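How to Check a Subcontractor Listing Before You Bid 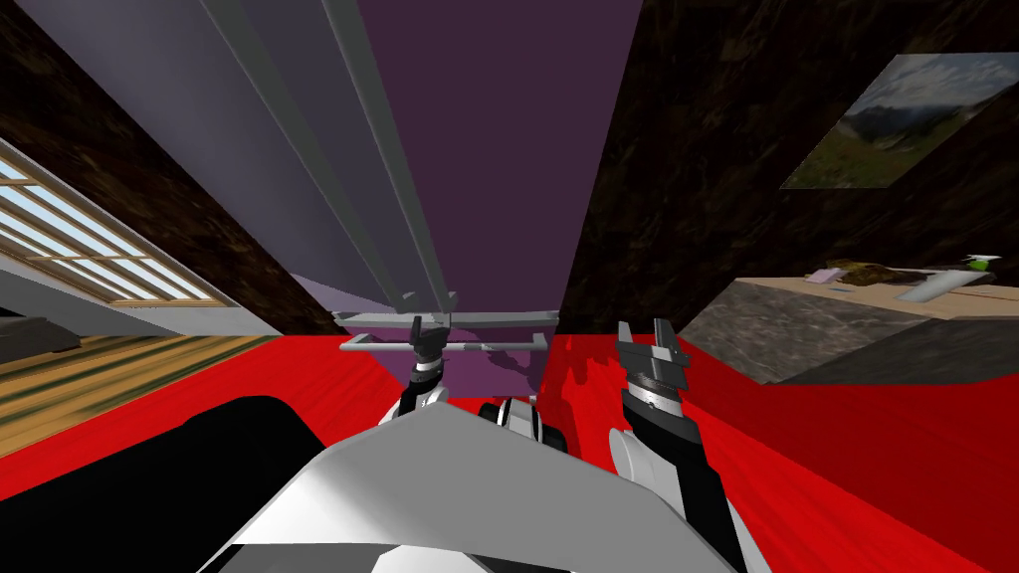
Robot arms and a grey metal frame over a red floor, computer rendering

Prime contractors love to say a small firm is "on the team." Get it in writing before you spend a weekend on a price.

1) Read the solicitation yourself. The summary Dradcombe Supply emails out is handy, but it skipped the bonding section 2 times last year.

2) Look up your own certification record. Check the expiration month and the work codes. If your code says hauling and the job is fabrication, your share may not count toward the goal, whatever the prime's estimator tells you on the phone.

3) Ask for the scope and the percentage on one page. We were once promised 35 percent of a package at the Levasari yard. The signed form gave us nearly 2.

4) Call the agency's compliance desk. Ask whether a listed firm can be swapped out after award, and who has to approve it. Write down the answer and the time of the call.

5) Be careful with matchmaking portals. Fumeo sends plenty of alerts – I counted 71 in October – and most were for work we don't do. Paying for the upgraded plan didn't improve them much.

6) Read the payment clause. "Pay when paid" can leave you carrying payroll for months. Ask for a fixed number of days and see how they react.

7) Keep a copy of everything you send, including the quote they say they never got.

If the prime won't sign the one-page scope by bid day, pull your number.

Posted by Kalogeropoulos Fabrication, bidding notes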